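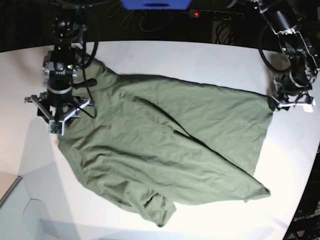 Stop Folding Your T-Shirts So Well

I own 18 T-shirts, and for most of my adult life I folded every one of them the way my aunt did. Sleeves in, sides in, bottom up, then up again, until I had a square with sharp corners. A full load took most of an evening show. I now think nearly all of that work was wasted, and I would like to talk other people out of it.

A cotton T-shirt is a forgiving piece of clothing. It is soft, it stretches a little, and it spends the day being sat in and leaned on. By lunch you can't tell whether it was folded in thirds or pulled out of a basket. A dress shirt is different, and so are linen pants. Those show every crease, and they belong on a hanger. The T-shirt got swept up in the same rules for no good reason I can find.

My friend Mylene Galang disagrees with me. She bought a set of Closico drawer dividers last November and files her shirts upright, like folders, so she can see each one. I'll grant her that part. Finding the green shirt without digging through the gray ones is worth something. But you can stand a shirt upright with one fold in half and a loose roll. The dividers hold it up. The perfect square adds nothing except the time it took.

We use-we-use cookies to improve your visit. By continuing to browse you accept our cookie policy. Accept | Manage settings

The part I would keep is the first step. Put the shirt on a flat, clear surface and take hold of it at the shoulders. Pull it straight and shake out the twist. Most of the bad wrinkles come from a shirt that was left balled up, and this takes care of a good share of them. It takes five seconds. After that, fold it once or twice and put it away – I don't care about the corners, and I don't think you should either.

Arnaldo Barreto, my neighbor, says neatness is a habit and that if you let the shirts go, the rest of the house follows. I have been folding badly for four years. The dishes are done and the bills are paid. The shirts are in a drawer, the drawer closes, and I get to bed earlier on laundry night.

If you like folding, keep folding. Some people find it calming. I never did, and I suspect plenty of others are doing it only because someone once stood over them and made them start again.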